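Häufige Fragen zum Wäschetag im Gemeinschaftshaus Valldale

Schön, dass ihr mitmacht! Seit wir die Wäsche im Haus gemeinsam sortieren, geht es spürbar schneller, und lustiger ist es auch. Die Fragen, die Chenxi Cheng und ich am häufigsten hören, haben wir hier gesammelt.

Wann ist Wäschetag?
Immer dienstags und samstags ab neun. Im Juli fällt der Dienstag weg, dann sind einfach zu viele im Urlaub. Wer samstags nicht kann, wirft seine Sachen am Vorabend in den Korb und schreibt die Zimmernummer auf den Zettel an der Tür.

Muss ich meine Sachen vorher sortieren?
Nein! Bringt alles so, wie es ist. Wir trennen vor Ort in Hell, Dunkel und Bunt — drei Stapel, mehr braucht es bei uns nicht. Nur Wolle und Seide bitte gleich in einen eigenen Beutel, die waschen wir von Hand.

Wohin mit den einzelnen Teilen, wenn ich beim Sortieren helfe?
Der Korb kommt auf den kleinen Beistelltisch, dann muss sich keiner dauernd bücken (mein Rücken sagt danke). Nehmt ruhig in jede Hand ein Teil, schüttelt es kurz aus und schaut, ob noch etwas in den Taschen steckt. Im letzten Winter haben wir auf diese Weise einen Haustürschlüssel und eine halbe Tüte Hustenbonbons gerettet.
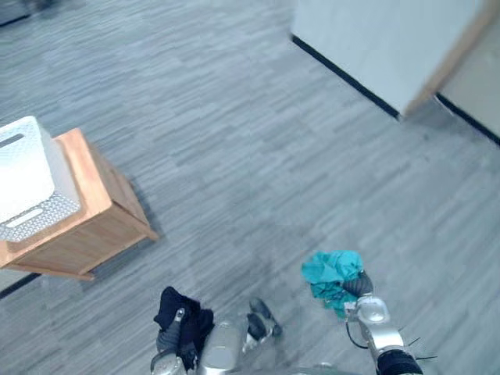 Schwarz und Türkis, dazu der weiße Korb auf dem Beistelltisch.

Darf Türkis zu Schwarz?
Die Frage kommt wirklich jede Woche. Wenn beides schon oft gewaschen wurde: ja, bei 30 Grad ist das kein Problem. Neue Sachen in kräftigen Farben laufen die ersten zwei Male lieber getrennt. Wer unsicher ist, drückt ein feuchtes weißes Tuch auf eine Innennaht und schaut, ob es Farbe annimmt. Dauert keine Minute!

Warum ein Plastikkorb und kein Wäschesack?
Wir hatten beides, und ich bin großer Fan vom Korb. Durch die gelochte Seite kommt Luft an den Stoff, er lässt sich am Griff tragen und ist mit einem Lappen schnell ausgewischt. Der Sack steht jetzt bei den Gästehandtüchern und macht sich dort prima.

Was tun, wenn etwas auf den Teppich fällt?
Aufheben, ausschütteln, fertig. Gesaugt wird vor jedem Wäschetag. Saubere Wäsche legen wir trotzdem nie auf den Boden, auch nicht kurz.

Wie falte ich T-Shirts so, dass sie ins Regal passen?
Sarmīte Stankevičius zeigt es euch gern, sie ist darin unschlagbar schnell. Kurzfassung: Ärmel nach hinten, längs zur Mitte, dann von unten zweimal umschlagen. Nach dem fünften Shirt sitzt der Griff — versprochen!

Ich vermisse eine Socke. Was nun?
Einzelne Socken hängen an der Leine neben dem Fenster im Waschraum. Ende Juli wird aussortiert, was dann noch da ist, kommt zu den Putzlappen.

An wen wende ich mich bei weiteren Fragen?
An Chenxi, Zimmer 373, am besten nach dem Abendessen.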